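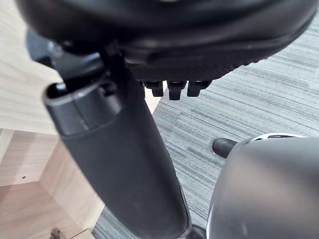 11/11/2021. The Office of Records at Hamel continued its review of the Ollow tenancy files this morning, with 222 letters now entered in the register. Small black tabs in a row, such as those under the curved black rim beside my desk, would suit the new folders well, and I have asked Declan Ruddock to obtain 300 from Ketulo. The Cladar boxes remain unopened - they are to be held until March.

Two letters were found to bear the wrong parish and were returned to the reading room for correction. The index was read aloud and approved as far as the letter M.
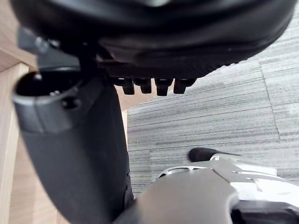

Black tabs and ribbed edge, records office, Hamel.

Mr. Ruddock has the keys tonight. The register is locked in the east cabinet.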